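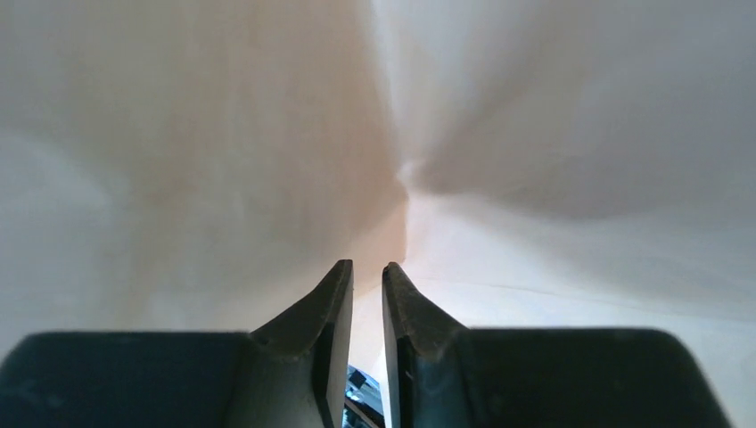 Troncoso council extends protest notice rule to clinic entrances

1 Jun 2017

The council in Troncoso has extended its notice rule for public demonstrations to cover the pavements outside medical premises, including the Ukgate clinic, where groups for and against abortion have gathered on most mornings since the winter. The amended rule takes effect at midnight tonight and will run until it is reviewed.

Under the old text, organisers had to give notice only for marches and for static gatherings in squares and parks. Pavements were left out. The new text adds any gathering held within sight of the entrance to a building in which medical procedures are carried out under licence. Notice must be lodged with the licensing office three working days in advance, and must state the start and finish times, the expected number of people and whether amplified sound will be used.

The rule does not set up an exclusion zone. An earlier draft, put out for comment in May, would have kept all demonstrators on the far side of the road from the clinic door. That clause was withdrawn after the legal department advised that it was likely to be challenged and that the council had not gathered enough evidence to defend it. What remains is a requirement to keep a clear passage on the pavement and to stay off the clinic's steps and its vehicle access.
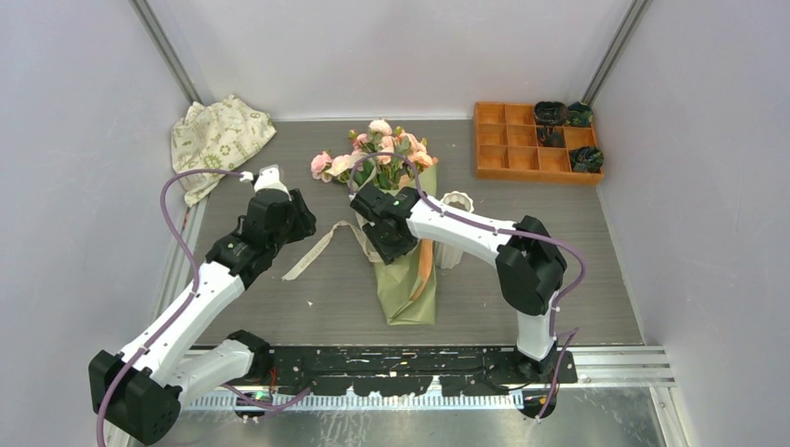

Amplified sound is dealt with separately. Loudspeakers and megaphones may be used only if they are named in the notice, and not at all while the clinic is open to patients. Singing and spoken prayer without equipment are not restricted. Placards are not restricted either, whatever their content, provided that they are carried by hand and not fixed to railings, lamp posts or parked vehicles.

The consultation drew 241 written responses. The council's summary divides these into responses in favour of the draft, responses against it and responses that addressed only the exclusion clause, but gives no totals for each group. A petition against the draft, collected by the campaign group Bridis, was received after the closing date with nearly 3000 signatures. It was noted in the minutes and was not counted as a response.

Bridis, which opposes abortion and has organised most of the morning vigils at Ukgate, said in a statement that it would comply with the notice requirement while it takes advice on whether the rule can lawfully apply to small groups. The statement said a person standing alone with a leaflet should not be treated as a demonstration. The rule as published gives no minimum number. A guidance note to officers says that one or two people need not give notice unless they are acting as part of a larger organised event.

Pasix, which supplies escorts who walk with patients from the car park to the clinic door, said the withdrawal of the exclusion clause had removed the part of the draft that would have made the most difference to patients. It also asked the council to confirm that escorts are not themselves a gathering for the purposes of the rule. The licensing office has since replied that they are not, so long as they carry no placards and distribute no printed material.

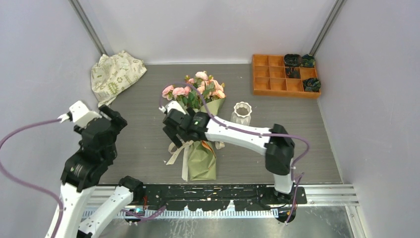

Failure to give notice will be treated as a civil matter in the first instance. Officers may issue a written warning to the organiser, and a fixed penalty may follow for a second breach at the same address. Obstruction, threats and damage to property continue to be dealt with by the police under existing law, and the rule makes no change to their powers.

Notices already lodged for gatherings in squares and parks remain valid. Organisers who hold regular events may lodge a single notice covering a series of dates, up to a limit of 3 months, after which a new one is needed. Forms are available at the licensing office counter and from the council website.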